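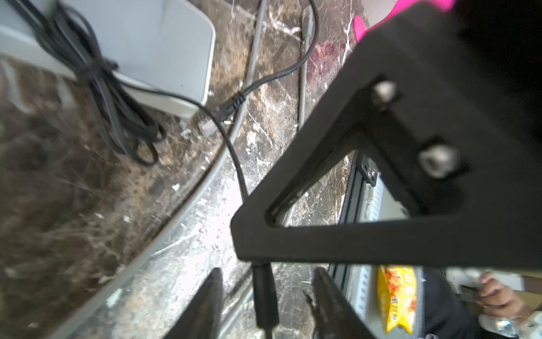
Dark brown marble flooring with white and grey veining. Photo: Plerkeck Softball League

PRESS RELEASE
18/01/2021
For immediate use

Plerkeck Softball League confirms plans for the summer season

The Plerkeck Softball League has confirmed that its summer season will be played in two divisions, with all 10 member clubs taking part. The decision follows a vote of the clubs, held online in November, and replaces the single table the league has used since it was formed.

Each club will play the others in its division home and away. The top sides from each division will then go through to a finals day at the Simon Ground, where the league title will be decided. Clubs that do not reach finals day will play for the Vevero Plate, a new competition paid for by the league's main sponsor, Vevero.

The start date depends on when outdoor team sport is allowed to return. The league has drawn up a full fixture list and a shorter one. In the full list, clubs meet twice. In the shorter list they meet once, with the home side decided by a draw. A decision on which list to use will be sent to club secretaries before pre-season training begins.

Division places

The clubs have been placed in divisions by travelling distance. The league looked at using the last completed table instead, but squads have changed a good deal since then and several clubs said they would struggle to get full teams to away games on weekday evenings if the journeys were long.

The divisions will be known as Plerkeck North and Plerkeck South. There is no promotion or relegation between them, and both carry the same number of finals day places. A club that moves to a new home field may ask to switch divisions at the end of the season.

A league spokesperson said: "Travel was the thing clubs raised most often. People are coming straight from work, some of them share cars, and sharing cars may not be possible for a while yet. Shorter trips should mean fewer games called off because a team is a player or two short."

Cross-division games have not been ruled out. Clubs are free to arrange friendlies with sides in the other division on any date that is not set aside for league games, and the league will help to find umpires for these where it can. Friendlies do not count towards the table and batting figures from them will not be added to league averages.

Ground improvements

Vevero has also agreed to give £3,000 towards work on the infield and backstop at the Simon Ground. The money will pay for new clay around home plate and the pitcher's circle, repairs to the backstop netting and better drainage along the third base line, where water has tended to stand after heavy rain.

Finals day at the ground has been moved or shortened because of a wet infield more than once, and teams have had to use the outfield of the neighbouring cricket pitch to warm up. The work is due to be done before the grass starts growing strongly in the spring. The diamond will be closed to all users while it is carried out, but the path round the outside of the ground will stay open to walkers.

Clubs that normally train at the Simon Ground in the early part of the year have been offered slots at other fields in the district once training is allowed. Those slots are limited. Any club that has not yet sent in its preferred evenings should do so through the league's fixtures page.

A spokesperson for Vevero said: "We have supported softball in Plerkeck for several seasons and we are pleased to carry on. The ground is used by schools and by other clubs as well as the league, and the infield has needed work for some time."

Changes to playing rules

The clubs also agreed several changes to the local playing rules. They apply to league games, the Vevero Plate and finals day.

Tied games will go to an extra inning, with the last batter out from the previous inning starting on second base. If the scores are still level after that inning the game will be recorded as a tie and the points shared. On finals day, play will continue until there is a winner.

The run-ahead rule stays as it was. If a side is behind by the set margin after the fifth inning, the game ends there, unless both captains would like to play on for practice. Runs scored after that point will not be entered on the scoresheet.

Courtesy runners will be allowed for pitchers and catchers at any time. Last season's rule allowed them only with two out, which caused some confusion, and umpires had asked for it to be looked at -- particularly for evening games where the light is going and time is short.

Helmets must be worn by all batters and runners. This was already advised and most clubs followed it. Catchers must wear a mask and helmet at all times behind the plate, including when warming up a pitcher between innings. Clubs should make sure they own enough helmets for players not to have to share them during a game.

A visiting team that cannot raise a side must tell the home club by noon on the day of the game. Late withdrawals will be recorded as a forfeit, except where players have been told to isolate, in which case the game will be rearranged at no cost to either club.

Scoring and results

From this season the league will collect scores through Arkoser, an online scoring service. The home team's scorer will enter the game inning by inning on a phone or tablet, and the final score will go to the league table once both captains have confirmed it. Paper scorebooks can still be used, and clubs are asked to keep one at each game in case of a flat battery or poor signal.

The change means that results will no longer have to be sent by email on the night of the game. It should also put an end to the delays in getting the table updated, which in past seasons has sometimes run a week or more behind.

Training for scorers will be given online. The sessions are open to anyone who is a member of a club, including parents of junior players and those who would like to learn to score but have never done so. No knowledge of softball scoring is needed for the first session, which covers balls, strikes, outs and the basic fielding numbers. The later session deals with errors, fielder's choice, earned runs and substitutions.

Batting and pitching averages will be published on the league website during the season. Players who do not want their name to appear can ask their club to have it replaced with initials.

Umpires

The league needs more umpires, especially for the southern division. Under the new format more games will be played at the same time, and at present there are not enough qualified umpires to cover all of them. Where no umpire can be found, the batting side will supply one, as happened in previous seasons.

Anyone interested in training as an umpire can contact the league for details of the next course. Course fees will be paid back in full to those who go on to umpire league games this summer. Former players are very welcome, including those who have stopped playing because of injury.

Registration

Player registration will open once a start date has been agreed. Fees are frozen at last year's level. Players who paid for last season and did not get a game will have that fee carried over, and clubs have been sent a list of those it applies to.

New players do not have to have played before. Most clubs have spare gloves and bats, though equipment will be limited while sharing is discouraged, and beginners who have a glove of their own are asked to bring it. Those looking for a club can fill in the form on the league website, giving the area they live in and the evenings they are free, and they will be put in touch with the nearest club with places.

ENDS

Notes to editors

The Plerkeck Softball League is an amateur slowpitch and fastpitch league for adult mixed teams in Plerkeck and the surrounding villages. The divisions described in this release are for the slowpitch competition. Fastpitch fixtures will be announced separately.

Vevero is the main sponsor of the league and of the Vevero Plate.

All dates and arrangements may change in line with public health rules. Requests for further information, team lists or interviews should be sent to the league's press desk through the contact page of its website.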